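3 min read

Section 4: Running the Open Day Demo

The PC tower demo is the one visitors remember, so give it a good spot! These steps assume the Rarkent cell is already bolted down and powered, as covered in Section 2.

1. Lay the tower on its side on the aluminum work surface and take off the side panel.
2. Clear any spare cables out of the arm's path.
3. Load the Dukholm program and run it once at 30 percent speed, with no visitors near the cell.

Note: Forough Soltani ran this demo at our December open day for almost 600 people, and her advice is to go slow over the motherboard. People love leaning in to watch the gripper come down into the case (and they ask much better questions when they can follow it). 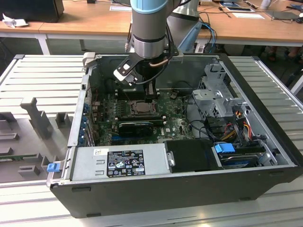
4. Once the slow run looks good, bring the speed up to 39 percent. Faster is fun, but the crowd misses half of it.
5. Invite visitors up to the floor line in small groups, and keep one hand near the stop button.

CAUTION: Never reach into the case while the arm is live. Press stop and wait for the light to go out first.

6. Between groups, send the arm home and check that the tower hasn't shifted.

If the arm halts with code 2610, go to Section 7.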